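4 Beige und seine Nachbarn: Ergebnisse der Benennungsaufgabe

4.1 Material und Vorgehen

Wer Menschen nach der Farbe ihres Fußbodens fragt, bekommt zunächst eine Gegenfrage. Die häufigste lautet, in welchem Zimmer, die zweithäufigste, ob etwas damit sei. Beide haben wir im August in Stestden so oft gehört, dass wir sie in das Kodierschema aufgenommen haben, wo sie unter dem Kürzel RF (Rückfrage) ein stilles und produktives Dasein führen.

Befragt wurden 90 Personen in ihren eigenen Wohnungen, in der Regel in Küche oder Flur. Der eigene Boden wurde zuerst aus dem Gedächtnis benannt, mit dem Blick auf die Interviewerin, danach mit dem Blick nach unten. Anschließend legten wir einen Satz von 30 Farbkarten vor, die sämtlich aus dem Bereich zwischen Gebrochenweiß und Hellbraun stammten. Mehrfachnennungen waren erlaubt und wurden reichlich genutzt. Das Korpus umfasst 3000 Nennungen, Flüche und Seufzer nicht eingerechnet.

Die Karten wurden nach dem Verfahren von Plurndale zusammengestellt, mit dem in einer früheren Erhebung Bezeichnungen für Wandfarben gesammelt worden waren. Das Verfahren hat den Vorzug, dass es sich auf fast jede Oberfläche übertragen lässt, und den Nachteil, dass es von Leuten entwickelt wurde, die gern auf Wände schauen. Böden sieht man schräg, man steht auf ihnen, und sie wechseln ihren Ton mit dem Stand der Sonne und dem letzten Wischen. Wir haben die Karten deshalb auf den Boden gelegt. Einige Befragte haben sie dort liegen lassen und über sie hinweg weitergekocht, was wir als Zeichen ökologischer Validität verbuchen.

Die Kodierung übernahmen Marisol Escobedo und Sota Hirano unabhängig voneinander in 3 Durchgängen. Nach dem ersten Durchgang bestand Uneinigkeit darüber, ob »sandig« eine Farbe oder ein Vorwurf sei. Die Entscheidung fiel zugunsten der Farbe, sofern kein Kind und kein Hund im selben Satz vorkamen.

4.2 Was alles beige ist

Das Wort »beige« ist im Korpus die mit Abstand häufigste Bezeichnung. Das war zu erwarten. Weniger zu erwarten war der Ton, in dem es fiel. Befragte, die eine Karte als »blau« oder »grün« hätten bezeichnen können, bekamen dazu keine Gelegenheit, und so fehlt uns der Vergleich; aber wir bezweifeln, dass irgendjemand »grün« mit einem Achselzucken sagt. »Beige halt« ist die Standardform, und die Partikel steht dabei so fest wie in anderen Verbindungen das Komma. Daneben finden sich »so beige«, »beigelich«, »irgendwie beige« und, in einer Küche mit sehr großem Esstisch, »was man eben beige nennt, wenn man höflich ist«.

Grammatisch verhält sich das Adjektiv, wie man weiß, eigenwillig. Die Normgrammatik duldet die Flexion allenfalls umgangssprachlich, die Befragten flektieren ungerührt. Belegt sind »ein beiger Boden«, »die beigen Fliesen« und »mit beigenen Fugen«. Die n-Erweiterung tritt vor allem dann auf, wenn schnell gesprochen wird. Zwei Personen korrigierten sich anschließend selbst zu »beigefarben« und sahen dabei aus, als hätten sie am Telefon mit einer Behörde zu tun.

Interessanter als die Form ist die Reichweite. Als »beige« wurden Karten bezeichnet, die im Ordnungssystem des Kartensatzes an entgegengesetzten Enden liegen. Die hellste nannten mehrere Befragte beige, die dunkelste ebenfalls, und zwar häufig dieselben Befragten. Auf Nachfrage wurde nachgebessert: »helles Beige«, »dunkles Beige«, »Beige ins Graue«, »Beige mit Gelbstich, leider«. Die Kategorie ist offenbar weniger über einen Kern als über ihre Ränder bestimmt. Beige beginnt dort, wo man nicht mehr guten Gewissens »weiß« sagen kann, und es endet, wo jemand »braun« sagt und ein anderes Haushaltsmitglied widerspricht.

4.3 Die Sprache der Kataloge

Ein Teil der Befragten wohnt in Häusern der Grurnora, die ihre Böden nach dem Musterkatalog von Ruiz-Ortega bestellt. Der Katalog kennt das Wort »beige« nicht. Er kennt »Dünenlicht«, »Haferseide«, »Kreide warm« und »Karawane«. Wir hatten vermutet, dass wenigstens ein Rest dieses Wortschatzes in den Wohnungen ankommt, etwa über Übergabeprotokolle, in denen der Bodenbelag mit vollem Namen aufgeführt ist.

Der Rest ist klein. »Haferseide« wurde von einer Mieterin spontan genannt, allerdings mit Anführungszeichen, die sie mit beiden Händen in die Luft zeichnete. »Karawane« hielt ihr Nachbar für das Modell der Einbauküche. Im Übrigen herrscht zwischen Katalog und Küche ein Zustand, den man in der Kontaktlinguistik als stabile Diglossie beschreiben würde: Die hohe Varietät wird geschrieben, abgeheftet und im Schadensfall zitiert, die niedere wird gesprochen. Sobald eine Fliese springt, wechselt der Code. Dann heißt es am Telefon »Dünenlicht, matt«, und beim Auflegen wieder »die beige da vorn«.

Die Befragten ohne Katalogkontakt benutzten vorzugsweise Vergleiche. Sie kamen beinahe ausschließlich aus der Speisekammer. Genannt wurden Milchkaffee, Zwieback, Grieß, Mürbeteig vor dem Backen, Mürbeteig nach dem Backen und die Innenseite einer Bananenschale. Sand und Stein, die Hauptlieferanten der Katalogsprache, spielten daneben kaum eine Rolle. Ob dies daran liegt, dass viele Interviews kurz vor dem Mittagessen stattfanden, lässt sich im Nachhinein nicht mehr klären. Wir empfehlen künftigen Erhebungen eine gestaffelte Uhrzeit und uns selbst ein Frühstück.

4.4 Gedächtnis und Blick

Der Vergleich der beiden Benennungen des eigenen Bodens ergibt ein Muster, das wir vorläufig als Aufhellung bezeichnen. Aus dem Gedächtnis wird der Boden heller genannt, als er nach dem Hinsehen genannt wird. »Cremeweiß« wird zu »beige«, »beige« wird zu »na ja, hellbraun«. Der umgekehrte Fall kommt vor, ist aber an frisch verlegte Böden gebunden, deren Besitzer sich offenbar noch an den Vorgänger erinnern.

Eine naheliegende Deutung führt die Aufhellung auf soziale Erwünschtheit zurück: Ein heller Boden ist ein geputzter Boden, und wer einer fremden Person mit Klemmbrett Auskunft gibt, putzt sprachlich ein wenig vor. Dagegen spricht, dass die Aufhellung auch bei Befragten auftritt, die im selben Atemzug einräumten, seit längerer Zeit nicht gewischt zu haben. Vielleicht erinnert man sich einfach an den Boden, den man einmal ausgesucht hat, und sieht danach den, auf dem man steht.

Fugen wurden aus dem Gedächtnis so gut wie nie erwähnt. Nach dem Blick nach unten wurden sie dagegen ausführlich behandelt, mit einem Farbwortschatz, der den der Fliesen an Reichtum übertrifft und hier aus Rücksicht auf die Befragten nicht wiedergegeben wird.

4.5 Teilansichten

Im Alltag ist ein Boden selten ganz zu sehen. Er erscheint zwischen Stuhlbeinen, neben Schuhen, unter einem Wäschekorb hervor oder hinter Dingen, die jemand gerade in der Hand hält. Für die Benennung scheint das wenig auszumachen. Befragte, die auf einen schmalen Rest zwischen Schrank und Teppichkante deuteten, benannten ihn ebenso schnell wie andere den freien Flur, und ebenso schnell als beige. Was sich ändert, ist die Sicherheit, mit der auf die Umgebung geschlossen wird: Aus einem Streifen wird ohne Zögern ein Zimmer. Zu Teilansichten wie in Abbildung 3 passt der Satz einer Befragten, mit dem sie die Vorlage weiterer Karten ablehnte: »Mehr wird es ja nicht, wenn ich mehr davon sehe.«

Ein Zusammenhang zwischen der Größe der sichtbaren Fläche und der Wahl des Farbworts ließ sich nicht sichern. Dafür fehlt es an einer Messung der Fläche, die wir im Feld zwar vorgesehen, nach dem ersten Flurschrank jedoch aufgegeben haben. Die Frage bleibt also offen, und wer sie beantworten will, sollte einen Zollstock und etwas Geduld mitbringen.

Abbildung 3. Gefliester Boden in blassem Beige, als schmaler Streifen sichtbar. 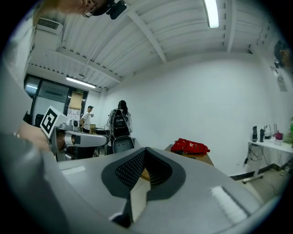 4.6 Einschränkungen

Die Stichprobe stammt aus einer einzigen Stadt. Stestden ist, soweit wir sehen konnten, in Fragen des Bodenbelags eine zurückhaltende Gemeinde, und es ist denkbar, dass ein Ort mit einer lebhafteren Fliesentradition andere Ergebnisse brächte. Alle Befragten hatten sich freiwillig gemeldet. Wer sich freiwillig meldet, um über seinen Fußboden zu sprechen, ist vermutlich nicht in jeder Hinsicht durchschnittlich.

Die Beleuchtung wurde notiert, aber nicht kontrolliert. In mehreren Wohnungen schalteten die Befragten für die zweite Benennung eigens das Deckenlicht ein, in einer schalteten sie es aus. Beides kann die Aufhellung beeinflusst haben. Hirano hält den Effekt für gering, Escobedo hält ihn für die halbe Arbeit, und der vorliegende Abschnitt gibt den Stand der Verhandlungen vom 15. September 2019 wieder.

Schließlich ist die Kodierung der Partikel »halt« nicht unproblematisch. Wir haben sie durchgehend als Abtönung gewertet. In einigen Aufnahmen könnte sie sich ebenso gut als Aufforderung an die Interviewerin gerichtet haben, auf der Fußmatte stehen zu bleiben.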